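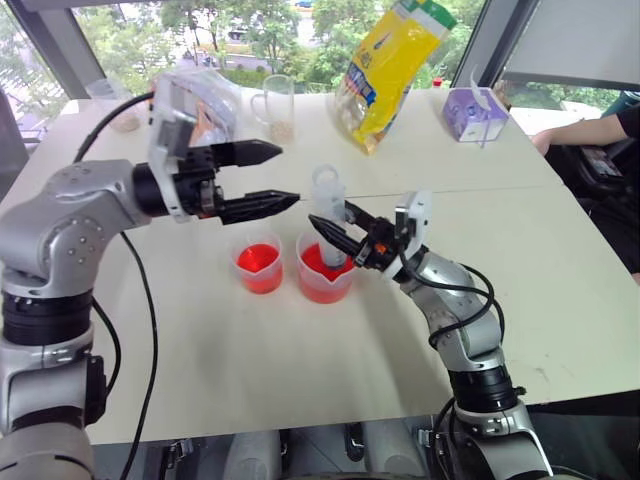 Opening (leave this up while people find seats)

Hi everybody, I'm Toshiko Ishida, and I spend my working days getting two arms to do things a six-year-old can do with one hand while watching cartoons. Thanks for coming to the 8 a.m. slot, I know what that costs a person.

Don't start on the slide yet. Ask first: who here has trained something on examples they collected themselves? Then ask who would do it again. Wait for the laugh. If there isn't one, move on fast.

What I want to talk about is the examples. I'm going to skip the model almost completely. We used a pretty ordinary one, the settings are in the handout, and if you want to argue about it I'll be at the coffee urn.

The job

OK, now the slide. Two measuring cups, red liquid in both, and the right gripper has a clear tube with its end down in the right-hand cup. Left gripper is open, sitting close by. That's the kind of moment I care about, and I'll come back to it.

The project is called Tamihana. The full job, as written on our task card, goes: pick up the tube, put the low end in the liquid, draw some up, carry it over, let it out in the other cup, put the tube down. Six lines on a card. I wrote that card in ten minutes and was very pleased with myself.

Say the thing about the card! People like it. The first version just said "move some liquid from one cup to the other," and our two operators read it two completely different ways. One of them picked up the cup and poured. Which, fair enough, I'd have done that too. So we had a nice little pile of pouring examples in a set that was supposed to be about the tube, and every one of them had to come out.

Why liquid at all

People ask this every time, so get ahead of it. We did blocks. We did cups with grains in them. Blocks are lovely, they stay where you put them. I picked liquid for Tamihana mostly out of stubbornness, and a bit because our friends at Kundberg kept telling me it was a bad idea for a first two-arm task. (They were partly right. Don't tell them, or do, they're in the third row.)

The red is so that the cameras have something to hold on to. Clear tube, clear cup, clear liquid on a white table — good luck. Point at the cups here. You can pick out the level from the back of the room, and the tube is still the hard part even with color behind it.

How we collected

Keep this section short, the engineers will ask anyway.

An operator drives both arms, and we save the arm positions together with the camera views. One try at the task is one episode. There's a little camera on top of the left gripper, in that white and see-through bracket, and I've grown very fond of it. The view you've got on the screen is the wide one from up high. Wide view tells you where everything is. The close one is for that last bit, when the tip is near the rim and the wide view has a gripper in the way.

We kept 434 episodes in the end. I'm not going to tell you how many we recorded, it's a bigger number and it makes me tired.

Episodes ran up to 20 minutes apart in the early days, if you can believe it, with all the resetting and refilling and wiping. Later on it got much quicker. What helped most was boring: a second person at the table whose whole job was the reset. Before that the operator would finish, get up, fix the cups, sit down, lose the feel for the arms, and the next episode would start with a wobble. You could see the wobble in the data. The model learned it, too! We had a policy that did a small, polite shake before every reach, and we spent an afternoon blaming the motors.

Pause there. Drink some water.

What the other arm is doing

Back to the slide. Look at the left gripper. It's open, pointing across, the lower finger heading toward the tube the right one is holding. There's a small gap between the two sets of fingers.

I love this part and I'll try not to go on. When you have two arms, operators have to decide what to do with the one that isn't busy, and they mostly don't know they're deciding. Some people park it way off to the side. Some hover. One of ours would bring it in close before she needed it, every time, like someone holding their hands out when a toddler's on the stairs.

The hoverers and the parkers were both fine on their own. Mix them half and half and the model splits the difference, so the second arm drifts to somewhere in the middle and hangs around being useless. We ended up writing it on the card: when the tube goes in, the free gripper comes in near it. One extra line. Our success rate on the draw step got noticeably better after that, and I'm giving you that as a feeling, since we changed the lighting that same week like complete amateurs.

Clutter

Somebody will ask about the stuff at the back of the table. Big yellow snack bag, tissue box, the glass mug with grains in the bottom, and so on. We want things back there. We shuffle them between sessions. A set where the table is always bare gives you a model that has a small breakdown when it meets a tissue box, and I have watched that happen in front of visitors.

My rule is that the clutter moves and the cups move, and they don't move together. We got that wrong in the first batch. Whoever set up would slide the whole lot over as a group, so the cups always sat the same way compared to everything behind them. The model figured out where the cup was from the snacks. Very clever, no use to anyone.

Window light is the same kind of thing. There's a big window behind our table with trees outside, and I fought for blinds for months, and now I'm glad I lost. Morning episodes and late afternoon episodes look quite different, and we try to have plenty of each. In November we ran short on late ones and it showed.

Labels, or my least favorite month

We tag every episode by step, so "tube in liquid" has a start and an end. Sounds easy. When is a tube in the liquid? When the tip touches? When it's deep enough to draw? We'd been tagging with a home-made tool called Dinia, which was quick to click through and let you be vague, and that was the trouble with it. Two of us tagged the same batch and disagreed all over the place on that one step.

So we wrote down what counts. Tip clearly below the surface, tube upright, gripper closed on it. If you can't tell from any view, mark it unsure and go on to the next one. The unsure pile turned out to be the most useful thing we made. I looked through it with a cup of tea and found most of the bad camera angles in one sitting.

Skip this next bit if we're running over: the Grirnemmont story. Short version, we lent them a batch, they trained on it, their arms kept putting the tube down early. Same in ours, we'd just stopped seeing it. Operators get bored near the end of an episode and they rush. Now we look at the last few seconds of each one before it's kept.

What I'd do again

Write the card, then have someone who's never seen the task read it and act it out with their own hands. Takes no time.

Get the second person for resets from the start.

Throw out episodes early, while you still remember what went wrong with them. I kept a folder called "maybe" and I never once opened it with joy.

Keep the slightly clumsy ones, though. If the tube bumps the rim and the operator backs off and tries again, that's gold, you want the model to see a person recover. We tossed a bunch of those in the first weeks for being ugly and I'm still sore about it.

Questions

Likely ones: why not simulate it (we tried, the liquid was terrible), how long to train an operator (about a day to be safe, longer to be smooth), can they have the data (yes, ask me, there's a form).

If it goes quiet, ask Kundberg how their pouring is coming along.

Handouts are on the chair by the door. Take the clicker back to the front desk.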